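Home Guides Hardware Software Contact

Replacing worn finger pads on the hand-held gripper

These steps cover the two-finger hand-held gripper used at the Gridenton bench. The pads are foam-faced and glued on, and they wear fastest at the lower edge and the top corner. Plan on 13 minutes for the removal and cleaning, then an overnight wait for the glue. You don't need to take the fingers off the tool unless one of them is loose.

You will need a plastic scraper, isopropyl alcohol, lint-free wipes, contact adhesive, two spring clamps, a sharp knife, and a pair of pads cut from the black sheet in the Vaturow box. Cut both pads from the same sheet. Oi-ling Chung keeps the cutting template with the spare fingers.

Check the pads first

Open the gripper all the way and look at the inner face of each finger under a good light. Then look at the same faces through the gripper camera, which shows the ends of the pads from an angle you don't get by eye. Small scuffs are fine. Replace the pads if the material is frayed along an edge, if a corner has torn, or if you can lift any part of it with a fingernail. Always replace both, even if only one looks bad. A new pad against an old one closes off center, and thin parts such as drawer lips will twist as you pull on them.

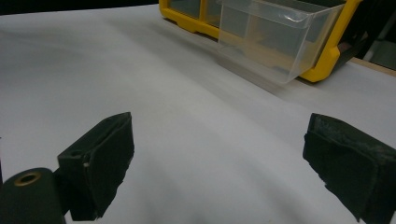
Gridenton, June 25, 2026

The fingers in this view are due for new pads. The left one is frayed along the bottom of its pad, and the right one is scuffed near the top corner with a ragged lower edge. The clear drawer in the yellow organizer is a good test piece for afterward because its lip is flared and clear.

Take off the old pads

1. Slide the scraper under the pad at the bottom edge and work upward. Go slowly near the angled top of the finger, where the wall is thinner.
2. Pull the pad away in one piece if you can. If it tears, scrape off what remains.
3. Wipe the bare face with alcohol until the wipe comes away clean. Let it dry.
4. Look for cracks. A cracked finger goes in the scrap bin and gets swapped for a spare.

Keep alcohol away from the camera lens. Chun-hung Shek clouded one in February and it had to be replaced.

Fit the new pads

1. Hold each new pad against its finger without glue. It should stop level with the rim and should not hang over at the bottom. Trim it now.
2. Spread a thin coat of adhesive on the finger and on the back of the pad. Wait until both are tacky.
3. Line up the bottom edge and press upward, pushing out any air.
4. Clamp each finger separately with a scrap of card over the foam. Do not squeeze the two fingers together as a clamp. The pads will stick to each other.
5. Leave it overnight.

Test and log

Close the gripper on a strip of copy paper and tug. The paper should hold along the full height of the pads. Next, pull a drawer out and push it back in a few times, watching for the lip to slide or tip. If it slides at one side only, a pad is sitting high and has to come off again.

Run the Suvham width check, since new pads change the closed reading. Save the new zero before anyone records with the tool. Ours is unit 502, and its log sheet is in the drawer under the bench. Write down the date and your initials.

Inspect again after 100 runs. Questions about the width check go to Brendan Conneely.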